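2019年8月8日　灰釉の縮れ(つづき)

前回の窯出しで出た縮れの件。Boonchuの土に藁灰釉を掛けたものだけ、肩のところで釉が寄って素地が見えている。Bomdaleの土に同じ釉を掛けたものは問題なし。同じ桶、同じ日、同じ棚板。4月に焼いた分では両方とも縮れていないので、土そのものが合わないとはまだ言えない。

まず釉の側から確認した。桶の底に固まりがあり、攪拌が足りていなかったようだ。底までヘラを入れて全部起こし、目の細かい篩を二回通した。篩に残ったのは灰の粒と、たぶん前の桶から入った鉄釉のかけら。残りは乾かして瓶に入れ、棚の右端に置いた。捨てないこと。

調合の控え
長石　Grelovmont(新しい袋)
藁灰　水簸三回、去年の残り
カオリン　生のまま。仮焼きなし
合計　2325 g(乾燥重量)
糊剤なし

長石の袋が替わったのは前々回から。古い袋の残りと並べて水に溶いてみると、新しいほうが沈むのが遅く、上澄みがなかなか澄まない。粒が細かいのだと思う。細かければ乾燥のときの縮みも大きくなるはずで、縮れの原因の候補としてはこれがいちばん筋が通る。ただしそれだけならBomdaleの土でも縮れていいわけで、説明がひとつ足りない。

素焼きの吸水も見た。Boonchuの素焼きに水を一滴落とすと、見ている間にすっと消える。Bomdaleは少し残る。吸いが強いと釉が厚く付く。浸す時間は両方同じにしていたので、Boonchuの肩は厚掛けになっていたことになる。割れた試験片の断面をルーペで見たら、たしかに厚い。肩は傾けて引き上げるときに釉が溜まる場所でもあり、自分の掛け方の癖もあると思う。

それから埃。素焼きの棚を窓側に移してから、表面に白い粉がのるようになった。石膏型を削っている場所に近い。指でこするとはっきり筋がつく。縮れた作品は棚の上段にあったものが多いと記憶しているが、記録していなかったので証拠にはならない。次から棚の位置も書く。

本日の試験片(全部で7枚、Boonchuの土)
A　水拭きなし、従来の浸し方
B　水拭きあり、従来の浸し方
C　水拭きあり、浸しを短く
D　水拭きあり、浸しを短く、釉を薄める
E　Cと同じ、長石だけ古い袋
F　Cと同じ、カオリンの半分を仮焼きに替えたもの
G　わざと厚掛け、水拭きなし

裏に鉄で記号を書いた。EとFがまぎらわしいので、Fには下に線を一本足してある。Gは棚板を汚すおそれがあるので、必ず捨て板の上に置くこと。

掛けたあと53分置いて表面を見た。Gは乾いた釉に細かいひびが入り、爪で軽く押すと浮く。Aにも角のところにひび。Bはひびがあるが浅い。C、D、Eは見た目では区別がつかない。Fがいちばん落ち着いている。ひびの入ったところが焼いて縮れるのかどうかは出してみるまでわからないので、AとGのひびの位置を紙に写し取って試験片の袋に入れた。

篩を通した釉は、掛ける感じも前と違った。引き上げたときの切れがよく、縁に玉ができにくい。これまでの縮れの一部は、単に混ぜ方が悪かっただけかもしれない。そうだとすると前回の窯の結果から土の良し悪しを言うのは早い。

窯の記録について。Storikの温度計で取っていた前回の昇温曲線が、638℃で途切れている。窯は予定どおり上がっていて、落ちたのは記録用PCのほう。電源を入れ直すと途中まで立ち上がり、また落ちる。縮れが始まるのはもっと上の温度だろうから、肝心のところの線がない。曲線が残っていれば、4月の焼成と昇温の速さを比べられたはずで、これは痛い。手書きの控えはあるが間隔が粗く、途中に昼休みの空白がある。

PCの復旧が次の窯までに間に合わなければ手書きで取る。記録用紙は窯場の引き出しに足しておいた。間隔は前回の半分にして、空白を作らない。

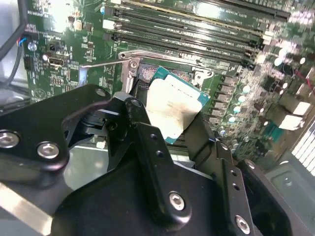

Ekkachai Klinhomからは、昇温の速さより先に生掛けの乾きを疑ったほうがいいと言われた。釉を掛けた翌日に詰めた窯と、掛けてすぐ詰めた窯とで、縮れの出方がまるで違ったことがあるそうだ。水気が残ったまま温度が上がると、釉の層が素地から浮いて、溶けるときにそこから寄る。厚掛けならなおさらで、長石の袋を疑うのはその後でいい、とのこと。

言われて前回の窯詰めの控えを見ると、Boonchuの分は最後に掛けて、その日のうちに詰めている。Bomdaleの分は前日に掛けてあった。これで土による差のかなりの部分が説明できてしまう。試験片の組み方が少しずれてきたが、A〜Gは全部同じだけ乾かして詰めることにして、乾きの差は別に見る。

追加の試験片を作る。条件はCと同じにして、掛けてすぐ詰めるものと、一晩置くもの。素焼きの残りで足りる。記号はH、J(Iは1と見間違えるので使わない)。Hは窯詰めの直前に掛けるので、釉は小さい容器に取り分けて蓋をしておいた。使う前にもう一度かき混ぜる。

長石の件は取り下げではなく保留。Eの結果を見てから、古い袋の残りをどう使うか決める。残りが少ないので、それまで他の調合には使わないでほしい。

残っている作業
・素焼きの棚を元の壁側に戻す。上に布を掛ける
・石膏の削りは外でやる
・Boonchuの素焼き温度を少し上げた試験(吸いを抑えられるか)
・釉の桶に篩を通した日を書いた札を付ける
・前回縮れた鉢は掛け直して二度焼きに回す。肩だけ温めてから筆で置く
・捨て板の在庫確認

窯詰めは明日の朝、火入れは昼前の予定。Gの位置は下段の手前。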